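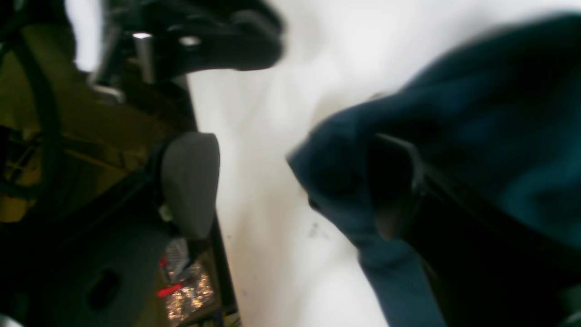

Is the planner late, or is the picture?

I have spent most of February with Barkosent, the grasp planner that everyone on the cloth side seems to have adopted, and I am not convinced. The release notes say it copes with deformable items "out of the box". I read that as an invitation to look at the box.

Our setup is plain. One arm, one wrist camera, fabric on a white surface, and a policy that picks a fold or an edge and goes for it. Barkosent takes the wrist image, scores candidate grasps and hands the best one to the controller. On the bench at Plostau I ran 567 attempts with the default settings and kept every image it scored, which the tool doesn't do unless you dig out a flag called keep_inputs.

My complaint is with the scores. Take a frame like the one at the top, with the blue fabric smeared and the gripper smeared along with it. A person would shrug and wait for a better one. Barkosent will give you a grasp point on the rumpled edge with a confidence of 0.9-something, and the controller believes it. There is no blur check anywhere in the pipeline. I went through the source twice because I assumed I had missed it.

So I wrote one. It is a dozen lines: variance of the Laplacian over the middle of the image, a threshold, and if the frame fails we hold the last good plan. Dark cloth upsets it. A large patch of navy has so little texture that a sharp image can score like a blurred one, and a strap across the fabric swings the number the other way. I now take the joint velocities into account as well, and that has done more good than the image test did.

Then there's timing. Furerico, which does our logging, stamps images when they arrive and joint states when they are sampled. Those are two different clocks with a queue between them. Out of 3000 logged pairs, 1218 were further apart than I'd accept for anything moving. Barkosent has a setting for this, sync_tolerance, and the default is no limit at all.

I can't say yet how much of the trouble is the planner and how much is stale data. I'd want another 500 or so attempts with the tolerance set properly – and the same cloth – before I blamed anyone in public. Until then I'd ignore the confidence column.

Comments (3)

kestrel_arm: We see the same with black towels. Did you try masking the gripper out before the blur test?

Reply from the author: Yes, a crude fixed mask. It helped a bit, but ours is at an angle to the image and takes up a lot of it.

tln: Omerović has a hardware trigger option if you can live with their driver. I couldn't.

Last updated: 4 Apr 2025

Contact | Copyright, all posts | Back to top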